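4 Setting up the Darum side table

Before you start

Choose a spot at least 29 cm from any radiator or stove. The top will take heat from a mug, but long exposure to a heater dries out the glue in the frame and can loosen the legs. The maximum load, spread evenly, is 196 N (20 kg). Do not sit or stand on the table.

Check the parts against the list on page 2. If anything is missing, quote part number 1235 when you contact Burnuvik.

Fitting the legs

1. Lay the top face down on a blanket or a piece of thick card.
2. Push each leg into its socket until it stops. The legs are all the same, so it does not matter which goes where.
3. Put in the bolts and turn them by hand only. Leave them slightly loose for now.
4. Turn the table the right way up, with one person on each side if possible.
5. Press down gently on the centre of the top so the legs settle, then tighten the bolts with the key supplied.

Note: The bolts will need tightening again after the first month. After that, once a year is enough - many owners do it in March along with the garden furniture.

Levelling

6. Set a spirit level across the top, first one way and then the other.
7. Screw the foot under the low side outwards, half a turn at a time.
8. When the table no longer rocks, tighten the lock ring on each foot.
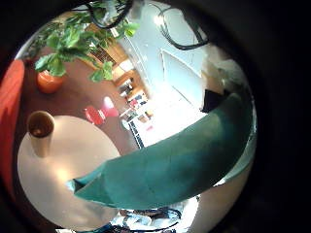
Fig. 4. Paper cup on a round table top.

Caution: Light cups tip easily on a smooth surface. Keep hot drinks away from the edge if there are small children in the room.

Looking after the top

Wipe up spills as soon as you can. Coffee and red wine may leave a ring if left overnight. Use a damp cloth and a drop of washing-up liquid, then dry with a soft towel. Do not use scouring powder, bleach or spray polish. Polish makes the surface slippery and leaves a film that is hard to remove.

Small scratches can be filled with the Susum repair stick, sold separately. Test it on the underside first.

Moving the table

Lift it by the frame. Dragging it bends the feet, and this is not covered by the guarantee.

Text revised by Sang Đoàn, Dec 24, 2021.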